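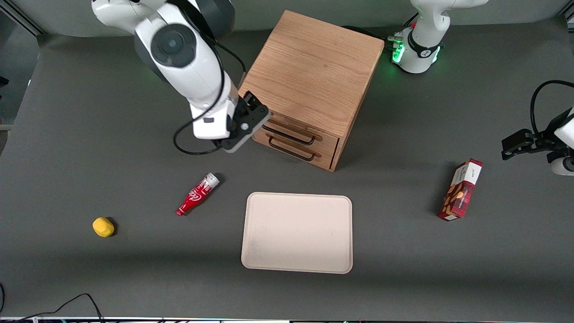
Which drawer gets the small stuff? The top one, and the bottom one is for anything heavy enough to make the chest tip if it sat up high.

17 Jan 2018. Sorting day again. I've decided I like the little oak-coloured chest -- two drawers, bar handles, decent flat top -- far more than the plastic tubs we had at Poltville, which cracked if you so much as looked at them! Waxed the runners with a candle stub this morning and they go much better now. The lower one still sticks a bit on the left, so I'll take 80 grit to it tomorrow and finish with 400.

Naledi Radebe wants labels on the handles. I'd sooner put them inside the drawers (glue on the front always leaves a mark, and I'm the one who has to scrape it off). We'll see who wins.

The red Coke-shaped bottle can stay with the table things for now. It rolls, so lay it down and don't stand anything next to it that you care about.

Still to get: 3 felt pads, another tube of wood filler, a pencil that isn't chewed. Tretside shut at four on Wednesdays -- must remember that. Asked Alva to check whether the May order ever turned up.

4 comments
Shared 3 times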